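Notebook – clearing the table after lunch
January 26, 2025

Renato and I have been arguing for weeks over the best order for clearing a lunch tray, so today I finally set one up properly and wrote it all down.
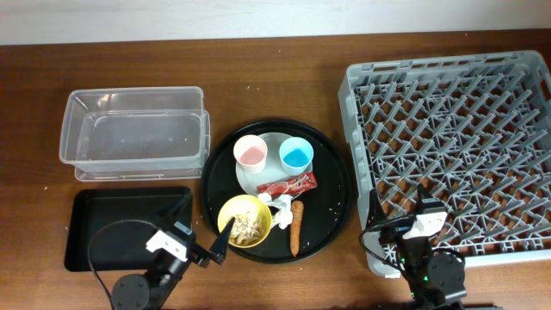
The thing I keep coming back to is that the order matters so much more than the speed! We spent most of June worrying over seconds, and all the while the real trouble was that people reach for the plate first. It's the biggest thing on the tray, so of course they do. But if the cups are still standing on it you've got two drinks to look after and only one spare hand, and that is how Renato came to dye his cuff blue.

So, the order I like best at the moment:

Drinks off first and emptied. Pink and blue colouring from the Sonach bottles, by the way – a few drops is plenty, and you can spot a spill straight away. Lovely stuff. It does mark a white cup if you leave it overnight.

Then anything still good to eat. The snack bar is wrapped so it just goes back to the cupboard. The carrot goes in the clear box and back in the fridge. I had the carrot down as "scraps" in the first version of the sheet and Iara Villalba quite rightly crossed it out. A whole carrot is food.

Then the scraps from the bowl, then the napkin, then crumbs. I used to do the napkin before the bowl, but a crumpled napkin is handy for wiping out the last of the flaky bits, so it has moved down the list and I'm very pleased with it there.

Plate, bowl and cups to the rack last of all, and wipe the round tray once it's bare.

On the rack: I am a convert. I was all for the old wire one from Jumow because it folds flat, but the grey one with the pegs holds a small plate upright without any fuss, and a bowl will lean happily if you put it at the corner. Cups are less good. They go upside down over a peg if the mouth is wide enough, otherwise they tip. Try the Sosa cups next time, they're a touch wider.

Lid of the clear box: keep it underneath the box until you need it. I lost mine behind the kettle twice last week and this has cured it completely.

Still unsettled. Does the black rectangular tray earn its place? Iara uses it as a halfway stop for rubbish, so everything goes there and then to the bin in one trip. I find I put things in it and then pick them up again, so it's double handling for me. We tried it both ways on paper and neither of us would budge. Renato says try it with 16 lunches each way and stop talking, fair enough.

The other idea, which I really do want to have a go at, is scraping straight from the bowl over the sink strainer. The Zemness strainer has a fine mesh and ought to catch shredded bits nicely. Need to check it fits our sink, the opening is 60 mm at the narrow part.

To do
Order more colouring, one pink, one blue
Measure the sink
Print the new sheet with the napkin moved and the carrot put right
Ask Iara where the spare bowls went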